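Ticket: Pernier coffee table, hairpin legs — rocking, plus a white mark that won't shift
Status: Resolved (kept open for the mark)
Category: Furniture care and assembly

Opened 9:15 am

Hi all! Me again, sorry, I know I only closed the lamp ticket a little while ago. This one is for the brown wood table with the black metal hairpin legs, the Pernier, which has started rocking every time anybody puts a hand on it. There's also a pale cloudy mark on the top that I've been rubbing at for longer than I want to admit.

What I know so far:
Table model: Pernier, the low one
Where it stands: long room, under the arched ceiling, far from the window
Problem 1: rocks toward one corner
Problem 2: white cloudy mark, no edge you can feel with a fingernail
Already tried: swearing, a folded beer mat

The beer mat worked for a morning and then wandered off across the floor.

Update, 10:40 am

Flipped it over on a blanket. (If you do this on your own, clear the floor first. I had to set the whole thing down again halfway because I'd left my shoes in the way.) Each leg has a plate held on with four screws, and on the rocking corner two of them were so loose I could turn them with my fingers. Great, I thought, easy. Tightened them all, flipped it back, pushed on the corner. Still rocks! A bit less, but still.

So I did what I should have done first and checked the floor. I slid the table a step closer to the wall and the rock moved to a different corner. Slid it back and it came home again. So some of this is the floor, which I suppose I knew, the whole room has a dip in it and anything you drop goes the same way.

Update, 11:30 am

Reply from Saithong support, pasted in so we've got it all in one place:

"Thanks for getting in touch. Please loosen all the screws a half turn, stand the table on its legs, press down on the middle of the top, and then tighten with the table upright. If it still moves, we can send adjustable feet for hairpin legs."

I'm a little grumpy about doing this lying on my back under a table, but fine.

Update, 12:20 pm

Did it lying on my back under a table. It did help! Loosening everything lets the plates settle, I think, and when I tightened them again the legs all sat a hair differently. There is still a tiny wobble if you lean hard on the one corner, and I've said yes to the adjustable feet. They come in a bag of 8, so we'll have spares for the bench as well. I've asked for the rubber ones, the hard plastic kind scratched the floor last time and I'm not doing that again.

One of the screws just spins and never bites. I took it out and the hole looks chewed up. I packed it with a couple of slivers of wood and a dab of glue, and I'm leaving that one alone until the glue has had a proper night. Please don't sit on the table!! I know people do.

Update, 2:05 pm

Now the mark. I read through the care sheet that came with the Latus oil and it says white clouding is moisture under the finish, from a hot mug or a wet glass, and to start gentle. So here is the order I went in:

1. Dry soft cloth, rubbed with the grain. No change.
2. Barely damp cloth, then dried right away. No change, and for a minute I thought it looked bigger, but that was the light.
3. Hair dryer on low, kept moving. Some change! The edge got softer and the middle went from milky to sort of foggy.
4. Hair dryer again after a break. A little more.

Don't go in with the green scrubby pad from under the sink. I did that on the shelf last December and there's a dull patch there to this day, you can see it from the door if you know where to look.

For cloths I've gone back to the plain white ones, because the colored ones leave fluff and I once turned a stool slightly pink. They crumple up into nothing and live on the tabletop until somebody needs the table, which is always about a minute after I've put them down. 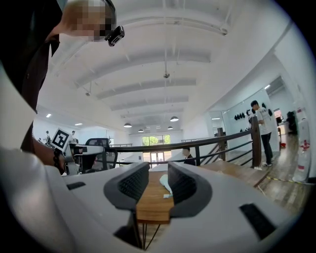 Anyway, the other thing I wanted to write down is which way the grain runs before I start with the oil, because the sheet is very firm about it and I got it wrong on the bench. Daylight from the far window is the best help I've found for that. Crouch down low at the end of the table and look along the surface toward the glass, and every ring and smear jumps right out at you. With only the hanging lamps on I couldn't find the mark at all, which would be one way of closing this ticket.

Update, 3:50 pm

Sanded the mark very lightly with 200 grit (the Skilerero sheets, the ones in the drawer with the tape). Just a few passes, no leaning on it. Wiped the dust, let it sit, then put on a thin coat of Latus with a clean cloth and wiped off what hadn't soaked in. It looks a shade darker than the rest of the top at the moment — I'm hoping that evens out overnight like it did on the bench.

Still to do:
Look at the glued screw hole in the morning, put the screw back in by hand, no drill
Fit the adjustable feet when they turn up
Second coat of oil if the patch is still dull
Coasters. We own coasters. They're in the basket by the door and they've never been used

Update, 8:30 am, next day

Screw bites! Table is steady where it stands, even with a good shove. The mark is gone unless you do the crouching thing, and then there's a faint ghost of it, so I'm doing the second coat after lunch. I've marked the rocking part as resolved and I'll leave the rest open until the feet are on. If you move the table before then, move it back to the same spot, please.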